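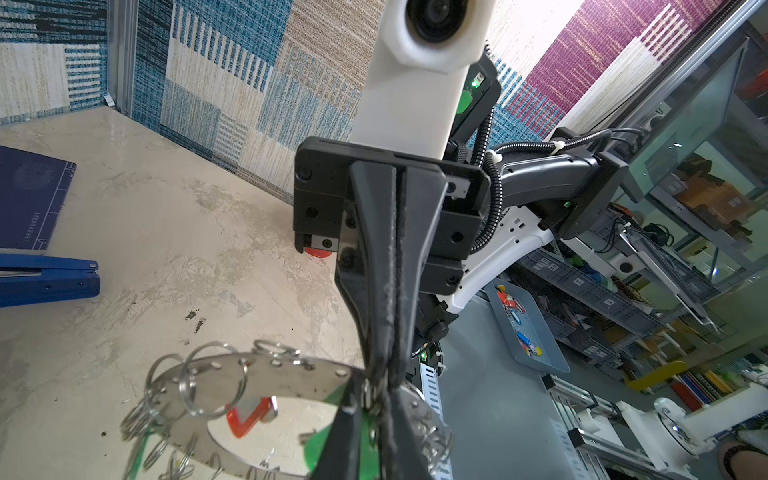
Gripper with a ring, steel disc with the rest hanging on it.

2025-10-16, key ring bench

Graciela asked for a page on whether the arms are worth keeping on rings after January. My answer so far is no, or not as it's being sold to us.

The Solberg plan says the ring work drops from two people to none. Today it took Charoen full time to watch it, plus me whenever he wanted a coffee. He used to do this job by hand and talk to Delia while he did it. Now he stares at a gripper for 8 hours and isn't allowed to look away. He says it's more tiring. I believe him.

Target is 600 rings a shift. Fine, but who picks up the dropped ones? That time is booked under cleaning, so it never shows in the figures. I want it booked to the arms for the next 12 shifts, then we can compare.

Violeta thinks I'm being unfair and that her wrists will thank the machine. She has a point — hers were bad all last winter. I'd still like to see her get the other work she was promised, and so far that's one line in an email.

To do: ask Javiera who signs off on the booking change. Finger pads, check wear.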